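Skiselach Bench: The Toaster Oven Fault

Jetus is our kitchen bench, a white table covered in play food and toy dishes where a robot arm practices small chores. We love this setup! It is also where we spent most of February chasing the strangest fault we've had so far.

The job was to reach for the toaster oven handle, close the fingers, and pull. Out of 200 tries, 63 ended with the arm stopping dead partway through the reach and the controller reporting a force limit. The arm wasn't touching a thing. It would sit there politely until one of us cleared the stop, and then it might run fine for an hour.

The culprit was a loose connector inside the wrist. When the wrist rolled past a certain angle, the force reading jumped for 15 milliseconds, long enough for the safety stop to kick in. So the stop did exactly what we want it to do (hooray for that), but it was acting on a bad number. Kao, our logging tool, finally let us line up the jumps with the wrist angle, and the pattern popped right out.

Pictures from the bench are in the gallery. Click any of them for the large size.
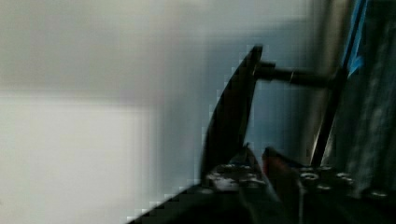
Wrist view, badly smeared, with one black finger and the bolts at its base.

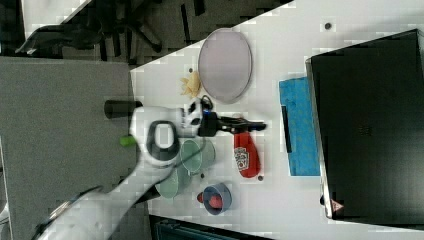 The arm out over the table, with the little blue light glowing near its wrist. Cups, a blue bowl and the folded blue towel share the space.

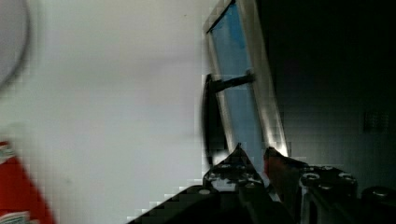 Wrist view again, fingertips low and the black handle crossing the blue panel. We know this angle by heart now!

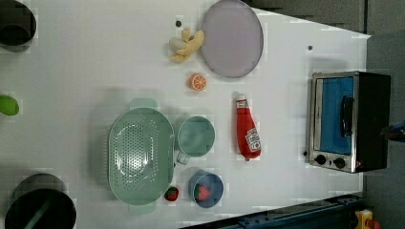

Jetus from straight overhead: toaster oven on the right, mint-green colander down in the middle, bananas up by the plate.

What we changed

The connector now has a locking clip, and the cable has more slack where the wrist rolls. We left the force limit alone. Raising it would have hidden the fault, and people reach across this table all day long.

We also added 3 checks to the morning start-up: a slow full roll of the wrist, a force reading with the fingers open, and a press of the stop button. The same list is going to the Lurnness bench next, which uses the same wrist.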